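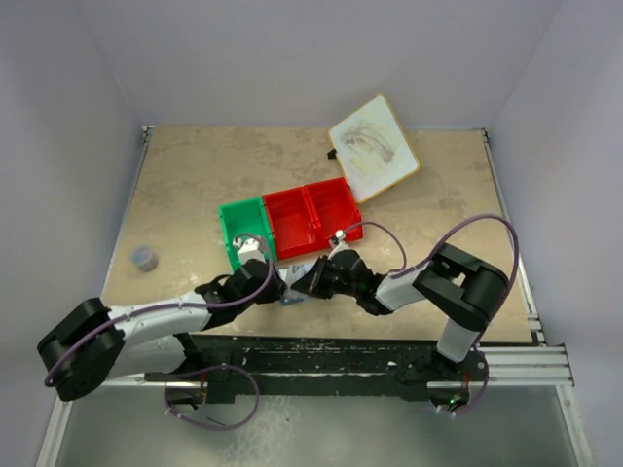
Three open bins in a row on the tabletop, and one small crumpled packet.

I have been having the same argument with my friend Yevdokiia Ostapchuk since March, and as she has now told half of Fendbridge her side of it, I think I'm allowed to put mine in writing.

The argument is about bins. I mean storage bins, the open plastic sort you stand on a table or a shelf and chuck things into. I love them. I think most homes would be calmer with a row of three and no lids. Yevdokiia thinks open bins are just mess with walls round it, and that anything worth keeping deserves a drawer, or at the very least a box that shuts.

She has a lovely flat, I'll give her that. You could eat off any surface in it. But ask her for a plaster or a sachet of hot chocolate and you'll be stood there while she opens four boxes, each one inside a cupboard, each with a label in tiny handwriting. I once waited so long for a packet of tomato seeds that my tea went cold (it was a small tea, but still).

Small packets are where her whole system falls down, if you ask me. Seeds, yeast, tissues, screws in those annoying little bags, the spare button that came with a coat you gave away in the winter. They're too light to stay where you put them and they crumple the second you look at them. Put a lid between a packet and its home and the packet will live on the table for ever. I know this because I had lids! I spent 62 pounds on a stack of lidded boxes from Kravets and for a whole year things sat on top of the lids. Then I needed something from inside, so the whole pile went on the floor, and there it stayed until visitors came.

With open bins you drop the thing in as you walk past. It takes no thought at all, and I do my best tidying when I'm not thinking.

Colour helps too. Yevdokiia says coloured plastic makes a room look like a nursery, and I can see what she means, but I don't want to read labels at seven in the morning. Red is post and paper. Green is garden. My daughter Yaryna has never once in her life read a label I've written, but she puts things in the green bin without being asked, and she's been doing it since she was small.

I will admit to dust. Open bins get dusty, and there's always a layer at the bottom that you'd need a museum to sort out for you. I tip mine out every couple of months on a Sunday with the radio on, and last time I found 22 elastic bands and a key to heaven knows what. Yevdokiia says a proper drawer wouldn't let that happen. I've seen her kitchen drawer, the bottom one by the cooker, and I'm saying nothing.

She's coming round on Saturday and has threatened to bring me a box with a lid. I shall say thank you very much and keep the lid in the shed - the box will do nicely for string.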